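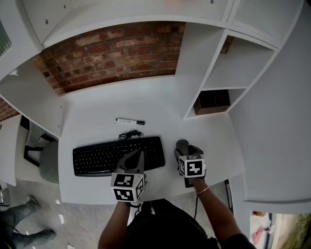
The most useful thing a language model can say is that it does not know, and most of the products built on these models are designed so that it rarely gets said.

I spent part of last year helping a small company called Zavari choose a question-answering tool for its support staff. Zavari sells and services commercial dishwashers. Its technicians call in from kitchens with an error code and a model number, and somebody at a desk has to find the right page in a pile of manuals going back two decades. The company wanted a machine to find the page and read out the answer. That is a sensible thing to want.

We tested two systems, Fikley and Vukton. We wrote 147 questions, most of them taken from old call logs. Some of them had no answer in the manuals. The part had been discontinued, or the code belonged to another maker's machine, or the technician had misread the display. Those questions were there on purpose, and they were the ones I cared about.

Fikley answered nearly all of them. Its answers were well written. It gave torque settings for bolts that do not exist on the model in question and reset steps for a control panel the machine never had. Vukton did worse on the ordinary questions, and several times it refused when the answer was sitting in plain text on the page it had pulled up. But on the unanswerable ones it usually said there was nothing in the documents and stopped there.

The support staff preferred Fikley. I understand why. A tool that says "not found" feels broken. A tool that gives you four tidy steps feels as if it is working, and the bad result shows up later, in a kitchen, in front of someone else.

I think this preference explains a good deal about how these systems have been built. A model is scored on tests where a right answer earns a point and anything else earns nothing. Under that rule a blank and a wrong answer cost the same, so guessing always pays. Anyone who took multiple-choice exams in school worked this out at a young age. If we train and rank models that way for years, we should not be surprised when they guess.

The usual reply is that the problem will go away as models get better. They will know more, so they will be wrong less. I accept the second part. But the set of questions with no good answer does not shrink because the model grew. The manual for a discontinued pump is still missing. A customer's account history is still not in the training data. And as the error rate falls, people check less. A tool that is wrong one time in two gets checked every time. A tool that is wrong once a month gets trusted, and the one bad answer goes straight through.

Another reply is that people guess too. They do, but we have had a long time to learn how people sound when they are guessing. They slow down. They say "I think it's the inlet valve" or "let me call you back." An experienced dispatcher can hear doubt in a technician's voice over a bad phone line. The model has one voice, and it uses it for everything. Adding a line at the bottom of the screen saying that answers may contain errors does not fix this. The line is there under the right answers and the wrong ones alike, so it carries no information.

What would help is fairly dull. Take points away for wrong answers when you score a model, and publish the penalty you used. Put questions with no answer into every test set. Report how often the system declined and how often it was right to decline -- two separate numbers, because a system that refuses everything is no use either. None of this needs a research breakthrough. Buyers could ask for it now.

I have seen one vendor move this way. Matlala, which makes search software for warehouses, lets the customer set how sure the system must be before it answers, and shows what each setting does to the number of refusals. The control is clumsy and the help page for it is poor. Still, it treats the matter as a choice that belongs to the customer, who is the one who pays when an answer is wrong.

Zavari bought Fikley in the end. I argued against it and lost, and the price had something to do with it. They agreed to one change, which was to show the manual page beside every answer so that the person on the phone could read it. Some of them do. When calls are stacked up at 4 in the afternoon I doubt that many have the time, and I would not blame them for it. I would rather the software had been built to carry some of that work.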